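Belorier Puden clip-on desk lamp: two months in

I bought the Puden in August to replace an old halogen lamp that had started to flicker. It cost more than I wanted to pay for a clip-on, but the shops near me only had models with a fixed neck, and I needed one that would reach over a keyboard.

The clamp opens wide enough for a thick worktop and has rubber pads on both jaws. Mine hasn't slipped or marked the wood. The neck is stiff for the first week, then loosens to the point where you can move it with one hand. It stays where you put it, apart from a slight droop at full stretch.

There are nine brightness steps, and I use two of them. The lowest is still too bright for a bedside table, so I wouldn't buy it for that. At full power it lights my whole desk evenly, with no hot spot in the centre.

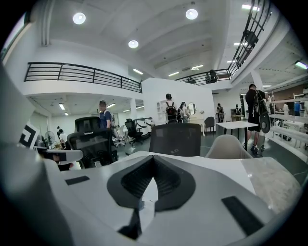

White walls and a white ceiling make any workspace brighter.

The Ollham, which I had before the halogen, gave a warmer light but buzzed when dimmed. The Puden is silent. Its touch switch is less good — it sits on the back of the head, and I often set it off when I adjust the angle.

The cable is short, at around 2 metres, and the plug is bulky enough to block the next socket on my extension lead.

I'd buy it again for a desk. For reading in bed, look at something dimmer.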